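Talks > Food Writing > Writing a Recipe Someone Else Can Cook

Writing a Recipe Someone Else Can Cook
Ashley Hollis
Speaker notes, Trostham Library, Wed 9 October

Start on time even if people are still finding chairs. Handout is on the seats. Ask them to leave it face down until the second half.

Opening

I edited the Catterall cookbook, which has 116 recipes in it, most of them sent in by people who had never written one down before. Nearly all of those people were good cooks. Very few of the recipes worked the first time someone else tried them.

Read out the cabbage pie card as it was sent to us: "Make your usual crust. Cook cabbage the usual way. Put together and bake till done." Pause. The woman who sent it has made that pie for most of her life, and I would eat it any day. But I don't have a usual crust.

Tonight is about closing that gap. I'm going to cover the ingredient list, the method, and testing, in that order. I'm leaving out photography and publishing. If anyone came for the publishing part, see me afterward and I'll tell you what our printer charged.

The ingredient list

List things in the order they get used. If butter goes in at the start and again at the end, write "divided" next to it and give both amounts in the method.

Watch where the comma goes. "One cup walnuts, chopped" means you measure and then chop. "One cup chopped walnuts" means you chop and then measure. Those are different amounts of walnuts. Write this on the board. Someone always wants to argue about it, so allow a minute.

Weights. I print both weights and cups for anything dry. When we tested the same flour by the cup, my neighbor's cup and mine were far enough apart to turn a soft dough into a stiff one. If you write "100 grams" there's nothing to argue about. People who don't own a scale can still use the cup measure printed beside it.

Don't hide things in the method. If the fish is rolled in cornmeal, cornmeal belongs on the list. Oil for the pan too. So does the lemon you squeeze over it at the table, and the parsley if you want parsley. Salt should be on the list even when it's to taste. We had a bean soup that went through three testers before any of them noticed there was no water in it.

Say how many it serves and what you mean by that. "Serves 6" as a side dish is a different thing from serves 6 as supper. For bars and cookies, give the size of the pan and the size you cut them. If it's something that goes on a platter for people to help themselves, say that, and give the total amount instead.
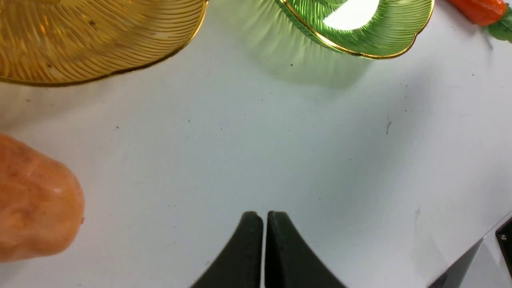

Do I have to give the brand of an ingredient?

Only when the recipe depends on it. Canned tomatoes, dried pasta and sugar can go in by their plain names. Kosher salt is the usual exception, because the crystals differ in size from one maker to another and a tablespoon of one can be much saltier than a tablespoon of the next. Either name the one you used or give the weight. For a packaged mix, give the weight of the package as well as the name. Packages shrink over the years and an old recipe that says "one box" may no longer mean what it did.

(This came up in the spring when I gave this talk in Tovville, so I've moved it into the notes. Don't wait for someone to ask.)

The method

One step, one stage of the work. I don't mean one sentence. "Cook the onions" can have three sentences in it if they need three. Start a new number when the cook would put down the spoon and turn to something else.

Put the oven first if it needs to be hot by the time you use it. If the dough rests overnight, the oven goes after the rest. We printed one recipe that had people heat the oven on the first line and then chill the dough until morning. I got letters.

Give a time and a sign. "Cook eight minutes" is half the information. "Cook until the onions are soft and just starting to color at the edges, eight to ten minutes" is all of it. The sign matters more. My stove, your stove and the stove at the church hall don't agree.

Good signs to use:
what it looks like at the edge and in the middle
what it smells like
the sound, for frying
whether a knife goes in and comes out easily
whether it holds its shape on the spoon

Words to take out: "properly," "the right consistency," "as usual," "until done." When you find one of these in your draft, ask what you look for yourself when you're standing there. That's what should be written.

Name the pan. Size, whether it has a lid, whether it can go in the oven. A stew made in a wide pan loses more liquid than the same stew made in a deep one, and if your tester's came out like paste the pan is the first thing to ask about.

Warn people before the moment, and not after. "Reserve a cup of the cooking water before draining" has to come ahead of "drain." I still catch this one in my own drafts.

The word "medium"

Spend a few minutes here. It's the most common word in the Catterall submissions and the least useful one. Medium onion, medium heat, medium bowl.

For heat, describe what the food is doing: a bubble now and then, a steady simmer, a loud sizzle. For bowls it doesn't matter much unless something is going to double in size.

For vegetables, give the weight of the whole lot and let people choose how to get there. "Two pounds of potatoes" is fine with four big ones or a dozen small ones, as long as you also say how big to cut the pieces. Where the vegetable goes in whole, for baking or stuffing, give the weight of each one.
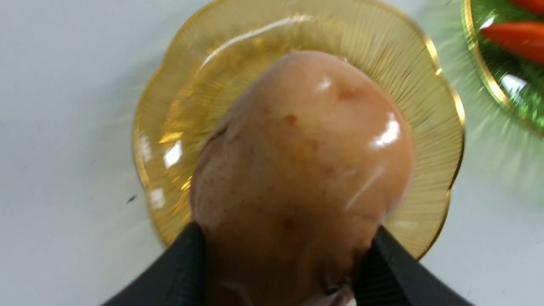 The same goes for eggs. I write "large eggs" every time, even in a frittata where it hardly matters, so that readers don't stop and wonder. Garlic is hopeless. A clove can be the size of a pea or the size of a thumb, and I've settled for giving teaspoons of chopped garlic when it's raw in a dressing and just saying cloves when it's going in a stew.

Hand out the pencils now. Have them turn over the handout, which is the Usovetti noodle bake exactly as it came in. Give them ten minutes to mark every place they'd have to guess. They can work in pairs. Walk around.

When they come back, go through it from the top. Things they should find: no pan size, cheese used twice but listed once, noodles "cooked" with no word on how far, sauce "reduced" with no word on how much, cover or no cover. They'll find others. Someone in Tovville pointed out that it never says to take it out of the oven.

Testing

Cook it once yourself from your own page. Read every line as you go and do only what the line says. This is hard to do because your hands know the dish. If you reach for something that isn't written down, stop and write it down.

Then give it to someone who hasn't eaten it. Somebody who knows how your chili tastes will steer toward that taste without the recipe's help. Ask them to write on the page while they cook. Notes made the next day tend to say "it was nice."

If you can stand to, sit in their kitchen and keep quiet. I've done this and it's uncomfortable. You'll see them go back and read the same line twice, and that line needs rewriting.

Change one thing between tests. If you cut the sugar and raise the oven temperature together you won't know which one fixed it, or which one ruined the top.

Keep the old versions. I put the month in the corner of each one. The rye loaf in our book is the March version, and there were later ones that were worse.

On voice

Keep yourself in it. Some people hear all this and go home and write something like the instructions for a water heater. If your aunt said to beat the batter until your arm complains, leave that in, and put the minutes next to it. A short note at the top about where the dish comes from is welcome. Try to keep it short enough that the ingredients and the method still fit on one page.

Questions from the floor, then remind them the room has to be cleared by nine. Collect the pencils. The spare copies of the book are in the box by the door, and the sign-up sheet for testers is on top of it.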